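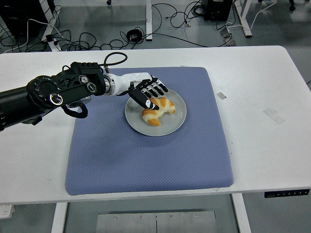
What kind of mat should I put under a breakfast plate? A quilted one with some padding, cut big enough that the plate has room on every side and the crumbs land on fabric.

Skasetti Brings Out the Camargo, a Padded Table Mat for One Plate and a Slow Morning

2020-09-29 | By Emerson Seixas
2 min read

I've been making table linens under the Skasetti name for a good while now, and I'm so happy to finally tell you about the Camargo. It's our new square table mat, it goes on sale today, and I have eaten more croissants over it this year than I'd like to admit in a press release!

The idea came in March, when I was having breakfast at home every day and getting tired of the sound of a plate on a bare table. I had place mats (a whole drawer of them, it's my job) but they were all thin, and they were all made for dinner, with a fork side and a knife side. I wanted something for a single round plate — one pastry, maybe a little jam — that felt soft under my wrists while I read the paper.

So the Camargo is square, with rounded corners, and it's quilted in a small diamond pattern we call Detent. We sewed 15 samples before I liked the stitching. The early ones had bigger diamonds and the padding bunched up in the middle, and one came out of the wash looking like a throw pillow. The small diamonds hold everything flat. They do catch flakes of pastry, I won't pretend otherwise, but you just pick the mat up by two corners and shake it over the sink.

It comes in 2 colors to start, a soft blue that leans toward lavender and a plain oatmeal. I like the blue best on a white table with a pale gray plate. My sister likes the oatmeal and has told me so many times.

Care is simple. Machine wash cold, lay it flat to dry, and skip the iron, which squashes the quilting. If you get butter on it, dab a bit of dish soap on the spot before it goes in the wash. Please don't use it under a hot pan — it's padded for comfort and it isn't a trivet.

The Camargo is $19. Our first run is 815 mats, all sewn in our own workroom, and the Plorkirby kitchen shop will have them on the shelf along with our napkins and bread cloths. You can order from us directly too, and we'll wrap it if it's a gift (just leave a note with the order).

Shops that would like a sample of either color can write to me at the Skasetti workroom. I answer the mail myself, usually after breakfast.

Last updated: 2 hours ago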